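Moving from a shared house to a gym locker routine – how do I pack for swim, work and back again?

Posted in Everyday Fitness > Getting Started
26/09/2025

Catríona Dolan

Hi all! I've finally joined the pool at Cluswood and I'm hooked already, but I'm making a mess of the before-work bit. I swim at six, shower, and have to be at my desk by 8 looking like a grown-up. So far I've forgotten a towel, socks and (worst one) a bra. My bag weighs a tonne and my work shirt comes out looking like I slept in it.

Do you leave things in a locker or cart it all back and forth? They rent the long-term ones but I can't work out if it's worth the money. Also my hair goes green-ish and crunchy and I'd love to fix that without buying half the chemist.

Dilwyn Lougher

Rent the locker. Cheaper than replacing everything you lose.

Ayman Badawi

Oh, welcome to the early swimmers, you're going to love it! I've been doing the same thing before work for two years and I still get a little kick out of walking into the office with pink cheeks while everyone else is looking for coffee.

My whole system is that I pack in the order I get undressed, backwards. So shoes go in first, then work clothes, then undies and socks rolled up inside the towel, then togs and goggles on top. If I open the bag and the togs are there but the towel isn't under them, I know before I leave the house. It sounds fussy but it takes no time once it's a habit.

For the shirt – fold it around a thin magazine or a bit of stiff cardboard and slide it down the flat side of the bag. Rolling works for T-shirts and knits but it's hopeless for cotton with a collar. Hang it up near the showers while you wash and most of the creases drop out by themselves.

Wet gear goes in its own bag. I use an old Gredeck dry sack that I've had forever, but a bread bag with a knot in it does the job too. Just don't leave it zipped up all day! I peg mine over the back of a chair in the storeroom at work and so far no complaints.

Omid Golestani

Agree with Ayman on the cardboard trick. I'll add the hair and locker parts, as I swim at Cluswood as well.
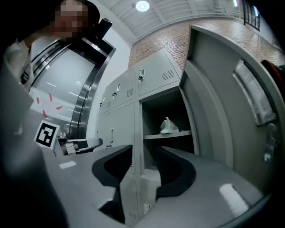
Hair

Wet it properly under the shower before you get in. Dry hair soaks up pool water like a sponge, and wet hair has far less room for it. Then a bit of cheap conditioner through the ends and a cap over the lot. The green tinge comes from copper in the water, so a swimmer's shampoo once a week should sort it. Ordinary shampoo the other days.

Lockers

I pay for a long-term one and it's my favourite thing about the membership. Mine is 726, down the far end where it's quieter. What lives in there: thongs, shampoo, deodorant, a spare towel, spare undies and a comb. Everything else goes home with me. Clear it out every couple of weeks or it gets a bit whiffy. They do ask you to bring your own padlock, and a combination one is best so you've no key to lose in the pool. Write the number in your phone, and the combination somewhere else!

If you only swim once or twice a week, I'd stick with the free day lockers and see how you go. Price goes up in December, so ask at the desk before then.

Catríona Dolan

These are brilliant, thank you! Cardboard is already in the bag and I've put socks in my desk drawer for good measure. Omid, I'll look out for you at the far end – I'm the one in the slow lane with the orange cap.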